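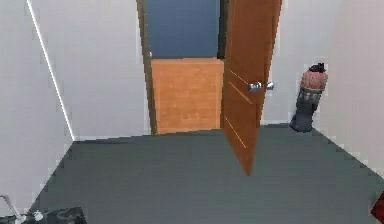 Door task, simulated apartment. Door partway open, wood floor in the next room.

Progress note to Valtmont, open day at Clirnthorpe

Quick one before the next call. Open day went ahead in March as planned, doors 10 am. We had 200 visitors booked. Demo was the Grostano navigation stack running live in the simulated apartment, on the big screen, with visitors choosing the target room.

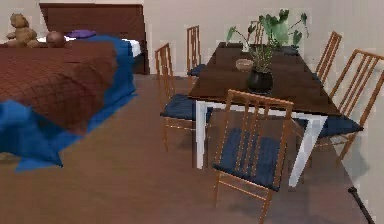

Most asked-for target was the far side of the dining table. Chair legs are still the hard part, planner leaves too much margin and then gives up. Fix is in testing, not merged yet.

Numbers for the period: 1,076 simulated runs logged, 368 of them with a door in the route. Full table goes in the annex. Door runs are slower then we'd like – mostly the approach, the robot gets in too close and loses sight of the handle.

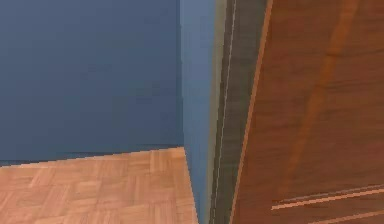 We've changed the stand-off distance in Cù (the door module) and will rerun the same set. Also need better wall textures, plain walls give the localizer very little to work with.

Spending on track. Screen rental came in over, covered from travel. Still waiting on the second invoice from the venue.
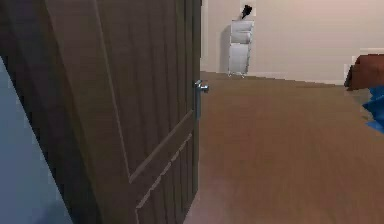

CLIRNTHORPE, March

Added after the debrief. Visitors wanted longer runs and fewer slides, fair enough. Two schools asked for a repeat session. We'd like to say yes – need your OK on 2 extra staff days. Annex to follow once the reruns are in.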